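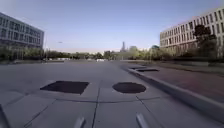 The plaza between the two large buildings, recorded from the robot during a collection run.

Home | Projects | Field Reports | Interviews | Contact

Learning to Cross a Plaza: An Interview with the Outdoor Mobility Team at Whitcombe

7 July 2026

The outdoor mobility team at Whitcombe has spent the past season gathering driving examples for Brikard, the learning system that is to guide its robots across campuses and public squares. The program is carried out jointly with Iltel, which supplies the storage and review tools. The lead of the collection effort spoke with us about how the work is organized and what the team looks for in a good example.

Asked why open plazas were chosen as a starting point, the lead replied that they are harder than they seem. "A corridor tells the robot where to go. On a plaza there is a great deal of pavement and very little instruction. We wanted the system to see how a person would choose a line across it."

Each example is a single drive, guided by a trained operator from start to finish. The team has set a limit of 90 seconds per drive. Longer recordings were tried at first and proved difficult to review. "When an operator hesitates in the third minute, the reviewer has usually stopped paying close attention," the lead said. "Short drives receive a fair reading."

The target for the present phase is 1000 accepted drives, of which 400 have passed review. The lead declined to call this slow. Drives are rejected when the operator corrects the course without a visible cause, or when the stated goal does not match the place where the robot stops.

Much of our conversation concerned the ground itself. The concrete slabs are divided by thin dark joints, and there are dark, flat patches farther out that an early version of the model treated as holes. "It would stop well short and wait," the lead recalled. "A cover, a shadow and an opening can look very much alike from low down. We asked our operators to drive over the ones that are safe and around the ones that are not, and to enter the difference in the log." Curbs received the same attention. Operators now make several approaches along a raised edge at different distances, so that the system has examples of keeping clear of it as well as examples of coming close.

Light is a further concern. On a cloudless day one building may stand in full sun while the one opposite is in shade, and the team repeats its routes under both clear and gray skies. Parts of the robot's own body remain in view throughout. The team considered masking them and decided against it – the model is expected to learn that they move with the robot.

There are 19 operators on the roster, all trained under a course prepared by Tiltance. The lead described consistency among them as the most demanding part of the program. "Two careful people will pass the same tree on different sides. Both are right. We keep both drives."

The next phase is planned for September and will add routes with steady foot traffic. Review of the present set will continue until then.

Contact the Outdoor Mobility Team | © 2026 Whitcombe. All rights reserved. | Back to top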